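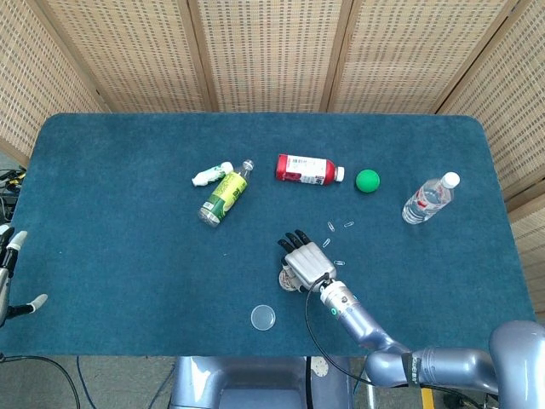

Small-parts table, right hand reaching for the clips. Demo bay, Trusatville.

Flader Mota two-arm handling unit
Demo and open day info

Order no. 877
Status: on show, bookings open
Next open day: Wed 12 September, doors at 13:00

The Mota is our two-arm unit for mixed small items. Bottles, lids, clips, coins, that kind of thing. Multi-finger hand on each arm, cables run outside so you can get at them. Stands on its own base at the near side of the table, bring it up, level it, plug in.

What we run on the day

Mixed table. Drink bottles lying on their sides, a green ball, paper clips, a clear cup lid. Carpet top on the table, dark teal. People ask about the carpet every time. Yes you can run it on a bare top, pick settings are different, ask for the sheet.

Flat items. Paper clips are the one everybody crowds in for. Fingers come down on the carpet and work in from there. Slow at first, you can ask the operator to step the speed up. Coins same routine.

Clear items. Water bottles and lids. Hard on any vision system, so we do these under the normal hall lights, no special lamps. Bring your own if you want, anything up to the size of a drink bottle. No glass please. No open liquids.

Each session is 20 minutes plus questions. Max 13 people per session, bay is small and theres cable on the floor, so watch your feet. Stay outside the arm's reach while it's running, the operator will show you where to stand.

What you get with the unit

- two arms, two hands
- base
- cable set
- Drustix control software, one seat, first year
- spare fingertip pads, one set
- setup at your site, one day

Not included: table, folding screen, carpet top. We can quote the carpet top seperately.

Options

Second Drustix seat. Long cable set. Extra fingertip pads, pack price 679, ships same week if in stock.

Delivery

Units ordered at the open day go out in October. After that ask us, lead times are moving around a lot right now.

Getting here

Flader demo bay, Trusatville, side entrance by the loading dock. Parking out front fills up, use the lot across the road. Sign in at the desk and pick up a badge. Photos fine, video ask first.

Can't make it? Send us a box of your parts and we'll run them and mail you the results. Put your name and a return address IN the box, not just on it.

Book a slot with the form below or call the front desk. Please say which session you want and if your bringing parts.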